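RETAIL OPERATIONS I
Handout 6: Facing, rotation and shelf gaps

Instructor: Regula Rainer
Reading for this week: chapter 4 of the course pack, plus the Tomdale store plan (both sheets)

1. Terms

Facing: one unit of a product turned to the front edge of the shelf. A product with three facings takes up three unit widths, however deep the stock behind it.

Planogram: the drawing that says which product goes on which shelf and how many facings it gets. Staff usually call it the plan.

Capacity: facings times depth times stack height. Shelf capacity is fixed by the plan. Stock on hand changes all day.

Gap: a facing with nothing in it. A gap can exist while the store still has stock in the back room – this is the most common kind, and the cheapest to fix.

2. Why gaps matter

A shopper who doesn't find the product does one of four things: buys another size, buys another brand, leaves without it, or goes to another store. The first costs the store very little. The last can cost the whole basket.

The Tomdale store carries 2000 products on its dry grocery plan. In the December count, 64 of them had a gap at the front edge at opening time. Mirjam Frei checked the back room against the list and found stock for more than half. Those items did not need an order. They needed someone to bring them out.

3. Tubes and cans

Round packs are harder to keep in order than boxes. They roll, they turn so that the label faces away, and a tall tube falls over when the one beside it is taken. Side labels also mean that the barcode may point in any direction when the pack is picked up.
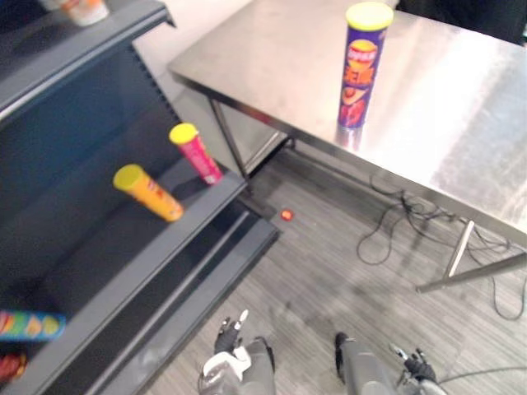
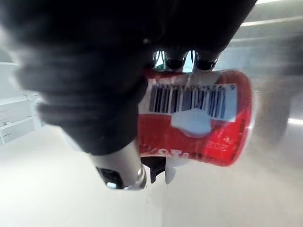 When you work a bay of round packs, start at the top shelf and go down. Stand each pack upright, pull it to the front edge, then turn the brand name forward. Short, wide cans may be stacked two high if the plan says so. Tubes are not stacked. If the plan gives a product more facings than you have units, leave the space open and note it. Do not spread the next product into it, or the gap will not show up at the next count.

4. Rotation

Oldest date to the front. New stock goes in from behind, which means the old stock comes out first. On deep shelves people skip this step – check by pulling the rear unit and reading its date. Anything inside the markdown window goes to the reduced bay and is written in the waste book even if it later sells.

5. Worked problem

A bay at the Bernetholm store has a capacity of 711 units. At closing it holds 600. How many units are needed to fill it?

711 – 600 = 111 units

If the product comes in cases of 12, nine cases bring 108 units, and three spaces stay open. Ten cases bring 120, and nine units go back to the back room. Most managers send nine cases. Part cases in the back room get lost, and they tend to be the ones that go out of date.

For next class: do the same sum for bays 3 and 5 on the Tomdale plan, using cases of 8. Bring your working on paper. Vinzenz Pfister will take the second hour, on delivery checks.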